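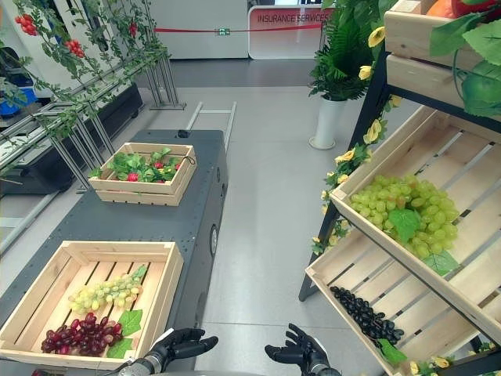

How to Make a Small Batch of Grape Jelly at Home

My neighbor Lindalva Fontes taught me this one February, when I had no business standing over a hot stove but was glad of the warmth. It makes 2 pints, enough for a family that likes toast (and one jar to give away, if you can bear it).

What you need

Three pounds of grapes, half a cup of water, a tablespoon of lemon juice, three cups of sugar and a box of powdered pectin. Check the leaflet in your box, as brands differ, and go with their sugar amount if it disagrees with mine.

Step 1. Get the juice out

Pull the grapes off their stems, rinse them well, and mash them in a big pot with the water. Simmer with the lid on for ten minutes, then pour everything into a damp jelly bag over a bowl and go to bed. Please don't squeeze the bag! I always want to, and I always get cloudy jelly when I do.

Red grapes give you that lovely jewel color, while green ones come out a soft gold and taste milder, a bit like honey.
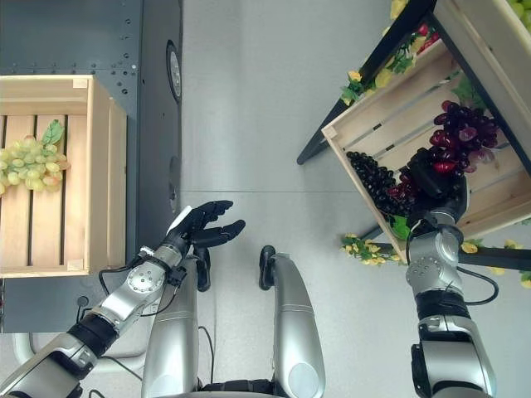 I like to add an extra squeeze of lemon to a green batch - it perks the whole thing up.

Step 2. Cook it

Measure three cups of juice back into the pot with the lemon and pectin. Bring it to a boil you can't stir down, tip in the sugar all at once, and boil hard for one minute, stirring the whole time.

Step 3. Fill the jars

Skim off the foam, ladle into hot clean jars with a quarter inch of room at the top, and process in a boiling water bath for ten minutes, longer if you live up high. Leave them alone on a towel overnight.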